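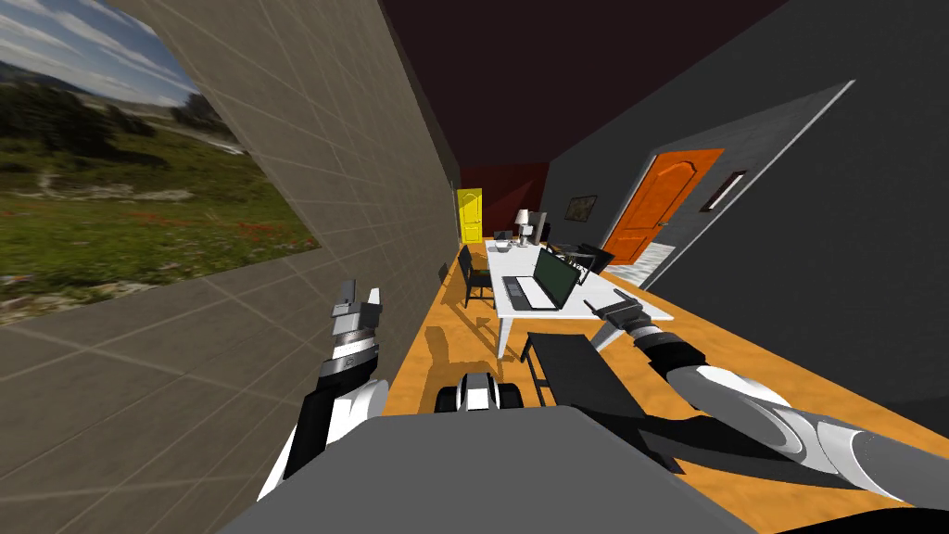

Oredent宣布，旗下中型旅行车Plurell将于4月推出改款车型，并在Kemham的Kavanagh展厅率先接受预订。新车沿用现款平台，车身尺寸没有变化，前后灯组和保险杠重新设计，前格栅收窄，尾门把手移到牌照上方。

车内方面，中控屏幕改为横向布置，空调温度和风量恢复使用实体旋钮。后排座椅可按比例放倒，行李厢地板下增设储物格，可收纳充电线。浅灰色织物内饰为标准配置，皮革座椅需另行选装。 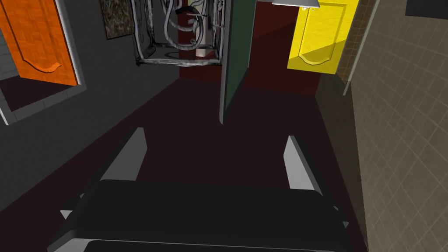

动力与续航

改款Plurell提供纯电和插电混动两种动力。纯电版换用新电池组，厂方公布的续航里程超过500公里，使用快充桩补能25分钟，电量可从低位充至八成。插电混动版的发动机未作改动，变速箱重新标定，低速换挡逻辑有所调整。

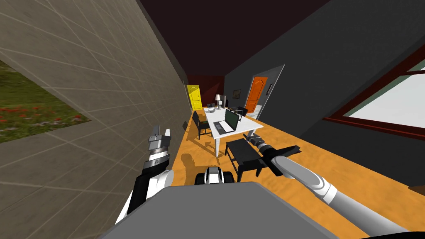
米色瓷砖墙边的机械臂，模拟画面

底盘部分，后悬架衬套更换为较软的材质，减振器也作了相应调校。自适应巡航和车道保持列为全系标配，自动泊车只在高配车型上提供。 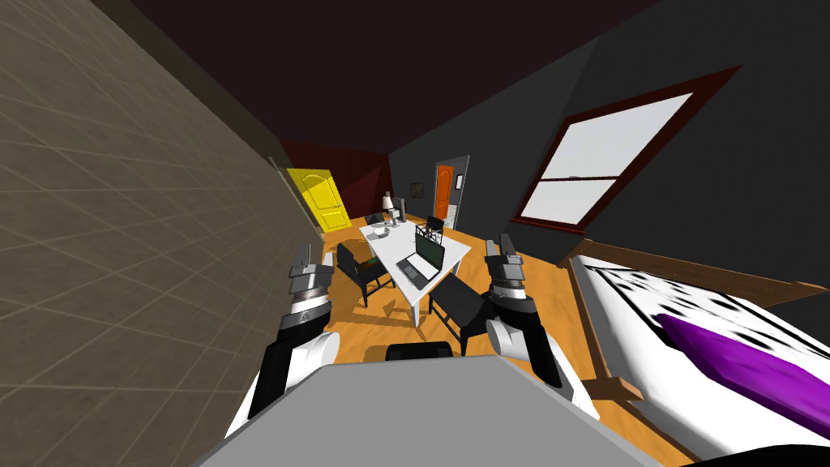
配置与交付

新车共分三个配置等级，车身颜色有六种，其中深绿色为新增。售价将在接受预订当天公布。Kavanagh展厅表示，试驾车到店后即可预约，现款库存车继续销售，保修条款不变。首批纯电版先行交付，插电混动版的交付时间另行通知。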